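Small Hotels, Large Adjectives: How Lodgings in Claltach Describe Themselves

Introduction

My project began with a hotel website that promised "an unforgettable awakening of the senses" in a town whose main sense, at least when the wind is from the harbour, is smell. I wanted to know whether the words a small hotel uses about itself have any connection to what a guest finds on arrival. The module handbook asks for a research question, so mine was: what do lodging owners in Claltach promise, and do guests repeat those promises afterwards?

Claltach has one hotel of any size (the Laler), one guesthouse that calls itself a hotel (the Lepik) and a string of rooms above shops. I stuck to the first two. The rooms above shops mostly advertise on a card in the window, and a card saying ROOM, ASK INSIDE gave me very little to analyse.

Breakfast as a selling point

Both places put breakfast near the top of their web pages. The Laler calls its breakfast "a journey". The Lepik says it is served until ten. When I went through the guest reviews, the Lepik's breakfast came up far more often, mainly in connection with people who had come down at five past. Fruit is a favourite of both, described as "seasonal", "hand-selected" or, in one brave case, "curated". I asked at the Laler who does the curating and was told it depends who is on.

One yellow banana, in a dark brown woven basket: 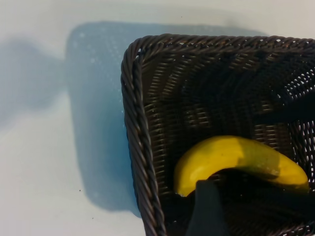
Method

I copied the full text of both websites into one file, which came to 1435 words once I had removed the booking forms and the cookie notices. I then marked every adjective and sorted them into two groups, "checkable" and "not checkable". "Heated" is checkable. "Timeless" is not, although the radiator in the Laler's reading room makes a good case for it.

For the guest side I used comments left on Vistley, the booking site both places use. I read up to 800 of them over the month of May and kept notes by hand. My first notes were lost with a bag on the bus to college, so the early ones had to be read again. They had not improved.

I also interviewed Maarja Šimkus, who wrote the Lepik's website in a single afternoon and has not looked at it since. The Laler's text was bought from an agency, and the manager could not remember which one.

What I found

The Laler uses mostly words that cannot be checked. Its rooms are "elegant", its welcome is "heartfelt", and its view is "ever-changing", which I take to mean the sea. The Lepik uses hardly any adjectives at all and its longest paragraph is about parking.

Guests, on the whole, did not borrow the hotels' language. They wrote about pillows, stairs, noise and whether the shower could be understood. I did not find one guest who used the word "heartfelt", but several praised a member of the Laler's staff who had driven back to the station for a forgotten coat. The coat run is not mentioned on the website. I suggested to the manager that it should be, and he said it might encourage people.

The one word both sides shared was "quiet". At the Lepik, guests meant it as praise. At the Laler, some of them were talking about the bar.

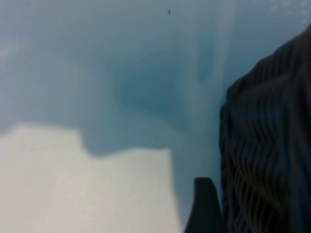
By Sudheer Pillai
Travel and Hospitality, year 2
Project report, December 19, 2024

Problems with the project

Two places is a small sample, and my tutor has written this in the margin of both drafts. I also have to admit that sorting adjectives is a matter of taste. I changed my mind about "spacious" more than once and finally settled it by measuring my own bedroom, where the word clearly does not apply.

People who leave comments are also not all guests. Somebody who slept well and went home is less likely to write than somebody who met the shower.

If I did it again I would visit the hotels first and read the websites afterwards. By the time I got to the Laler I had its text almost by heart, and I kept looking round the lobby for the "whispers of a bygone age". There was a vending machine. Maarja Šimkus has since asked me to rewrite the Lepik's page, and I have sent her a draft with three adjectives in it. She has crossed out one.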